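Līga Priedītis
September 17, 2018

Right, ring sorter thread! I've been promising this to half of Pastbridge for weeks and I've finally got enough done to write it down without cringing.

The short version: we've got a big jar of mixed rings at the workshop, grey ones and orangey-tan ones, all tipped in together by someone who has since moved away. I want a robot arm that picks them out of a round tray and drops them in a bin, by colour. That's it. That's the whole dream.

Could I sort the jar by hand in an evening? Yes. Am I going to? Absolutely not.

The arm is a second-hand Valov that Thịnh Âu found and talked down to 300, cables included. It lives under a dust sheet in the back corner for now, because the bench it's meant to sit on has a wobble I don't trust. So I've been building the whole cell in the simulator first, tray, bin, pedestal, the lot, and I am having SUCH a good time.

Building the virtual version took me longer than I'd like to admit. The tray was the hard bit. I'd drawn the wall far too tall to begin with and the fingers kept fouling it on the way down. It's low and wide now, with a navy band round the bottom because I'd already bought the paint for the real one (Trương had a tin on the reduced shelf, and it's a lovely colour).

Then the thin divider that runs in from the back of the rim. Khôi Âu wanted it all the way across. I wanted none at all. We've settled on one that stops just short of the black disc in the middle, and we're both a bit smug about it.

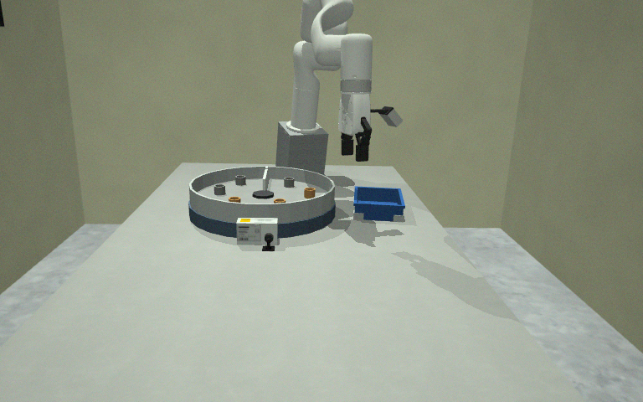
The next argument was where to put the bin. I had it behind the tray for ages, which looked tidy on paper and meant the elbow folded up on itself like a deckchair every time it went to drop something. Over on the right is so much better. One swing, let go, swing back.

Just the one bin at the moment, and it's for the tan rings. Greys stay put in the tray. I'll add a second bin once the first colour works, and not before, because I know what I'm like.

Gripper talk! Two fingers, black, nothing fancy. I tried picking the rings up from the inside, opening the fingers in the hole, and it was a disaster. They'd lift a little and then ping off across the tray. Gripping round the outside is far calmer. It does mean you need clear floor around each ring, so a crowded tray is a problem I'm leaving for winter.

The rings that stand near the wall are the worst. The fingers need somewhere to go, and on that side there's a wall. My fix is to rotate the wrist so the fingers come down either side of the ring along the line of the wall. It took me an entire evening and most of a packet of ginger biscuits to get the sign of the angle right. It was a minus. Of course it was a minus.

The little camera rides out on a bracket at the side of the wrist, so it goes wherever the arm goes. I love this, it means no tripod for people to kick. The price is that what it sees is offset from where the fingers are, so every position has to be shifted before you can use it. If your arm confidently grabs at thin air just next to the thing you want, check that first. Ask me how I know.

Grey against pale grey was a pain as well. The tan rings jump out of the picture straight away, but my first go at finding the grey ones also found most of the shadows. I'm now checking the shape as well as the colour and it's a lot less jumpy.

Scores, for those who like scores! Latest batch was 100 tries at a single tan ring, placed at random. It dropped or missed 10. Nearly all of those were right up against the wall, see grumble above. I did a small dance in the kitchen anyway.

I've also slowed the whole thing down. It used to whip round to the bin at full tilt, which was thrilling, and it flung rings. Now it lifts, waits a moment, moves across, waits again, opens. You could make toast in the time it takes and I don't care one bit.

Where I've got to tonight: the start position. I want the arm to wait above the back of the tray with its fingers pointing straight down and well clear of the wall, so that every run begins from the same place. 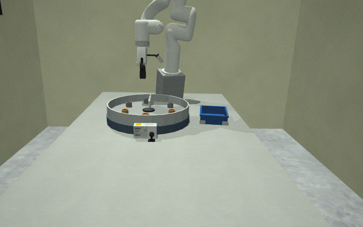
Sajib Marikar reckons I should have it park well off to the side between picks, so the camera and the arm's own shadow aren't messing with the colour check. He's done a sorter before, with buttons, and says shadows gave him more grief than anything mechanical. I'm going to try it his way tomorrow and run the same batch again.

Other things on the list. The bench wobble (packing under one leg, or a proper repair if Hạnh Lã will lend me her clamps). Bolting down the real pedestal. A decent mains lead, as the one that came with the arm is 2 metres and the socket is further away than that.

Also the bin. The simulated one is a nice bright blue with little feet, and the only thing I've found locally is a flimsy clear tub. There's a shop up on Skivberg Road that does storage bits, so I'll cycle over when it stops raining.

If anyone's got the same arm and has managed to get the wrist to stop creeping when it's left holding a pose, please shout. Mine did it on the bench test and I haven't a clue whether it's a setting or a worn part.

Plan is to have the real one sorting the real jar by the December open evening. Bring rings!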